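4.2 Wiping down the chairs

I should say up front that this was the part of the study I looked forward to least, and it ended up filling more pages of my notebook than anything else. We had gone in to look at how people put a room back in order after it's been used, and I was picturing the big moves (tables pushed together, chairs stacked, blankets folded). Wiping a chair didn't seem like much of a topic. Samran Sitthichai kept telling me it was, and he was right, so this section is mostly his fault.

Some background on the numbers first. Across the two sites, Hatura and Thammasiri, we logged 2,996 separate tidying actions. Of those, 2,615 could be tied to one particular piece of furniture, and those are the ones I use here. The rest were things like sweeping or carrying a tray through, where the furniture was only in the way. Chairs came up far more than tables did, partly because there are simply more of them and partly because people touch a chair several times before they decide they're done with it. They pull it out, they look at it, they wipe it, they push it back, and then quite often they pull it out again!

We sorted the chair work into three kinds. A quick pass is one or two strokes across the seat and nothing else. A full wipe takes in the seat, the back and whatever arms there are. The third kind we called turning, where the person tips the chair or lays it over so they can get at the legs, the feet and the underside. Turning was rare, with only 119 cases, but it took up a lot of time when it happened, and people talked more while they were doing it. I think that's because a chair on its side shows you everything you've been ignoring (gum, fluff, a screw working its way out) and it's hard not to comment.

Wooden seats with metal parts were the ones people fussed over. At both sites there was a strong feeling that wood and metal want different treatment, though hardly any two people agreed on what the difference was. Some did the wood first and then went around the metal with whatever was left on the cloth. Others kept one cloth for each and got quite annoyed if they were swapped. Figure 3 shows a brown wooden chair with gold caps on its leg and feet, and there are two cloths at it, a white one in the hands and a yellow-green one crumpled on the chair.

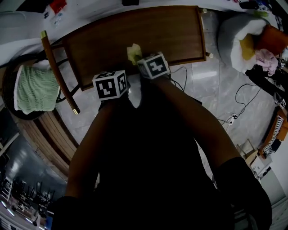 Figure 3. A wooden chair with two cloths in use. The wicker basket to the left has a pale green knitted blanket in it.

Does it matter which cloth goes on the wood first?

For a sealed wooden seat, the order matters less than how wet the cloth is. A damp cloth that has been wrung out well, followed by a dry one along the grain, will do for nearly everything short of wax or ink. Trouble starts when water is left sitting along the rim or around a metal fitting, so those places should be dried last and dried properly.

That's the practical answer, and I've given it more or less the way it was given to me. What interested me more was how people settled on their own order and then stuck to it. We asked 14 people to talk us through a full wipe from memory, away from the room, and then compared what they said with what we had logged. The seat was always in the right place in the story. The feet usually weren't in it at all, even for people who did the feet every single time. When I read the log back to one woman at Thammasiri she laughed and said she'd have sworn she never bent down that far.

Where the cloths get put down is the other thing I'd like to see somebody take up. A cloth that isn't in your hand has to go somewhere, and the nearest flat surface is very often the seat you're working on. So it gets picked up and moved and put down again, and you end up wiping around it. At Hatura they had tried hooks on the wall for this, using the Zarnel rail that was already up for aprons, and they had mostly gone back to using the furniture. The hooks were too far away once you were on the second row. A few people tucked the spare cloth into a waistband or over a shoulder, which worked well until they leaned over.

Soft things had their own rules. Blankets and throws were nearly always moved out of the way before any wiping started, and baskets were popular for this since you can drop something in without really folding it. Lucian Surdu, who coded the Hatura sessions, wanted a separate category for "half folded," and after a long afternoon of arguing we gave him one. It is used in Section 4.3, where we get to the blankets properly, along with the question of who refolds them later and whether anyone minds.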